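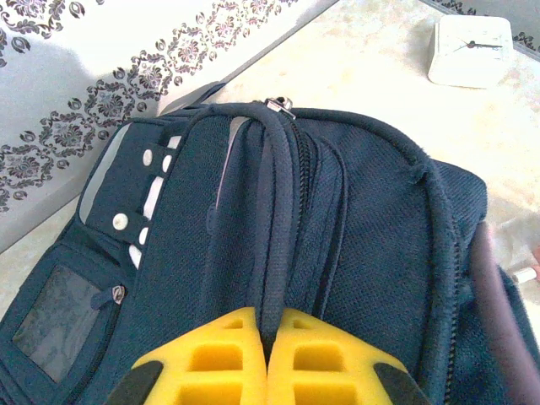
Step 2: Empty every pocket

Home Guides Packing Contact

I do this before every trip to Plurkville, and I always find old receipts (and one sad granola bar!). Turn the bag upside down, shake it hard, then run a finger along the seams.
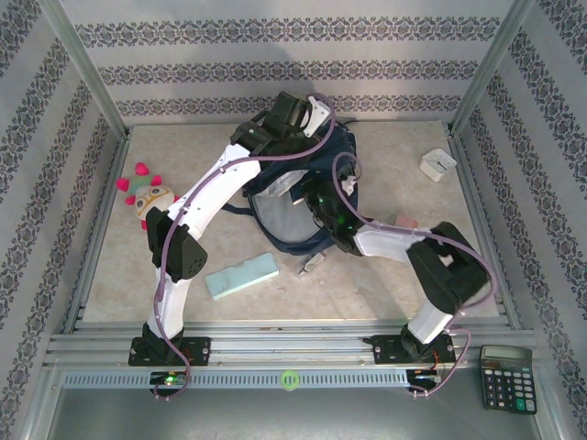 Wipe the lining with a damp cloth and leave all the zippers open overnight. Heavy stuff goes back in first, close to your spine, and the rain jacket goes on top where you can grab it fast.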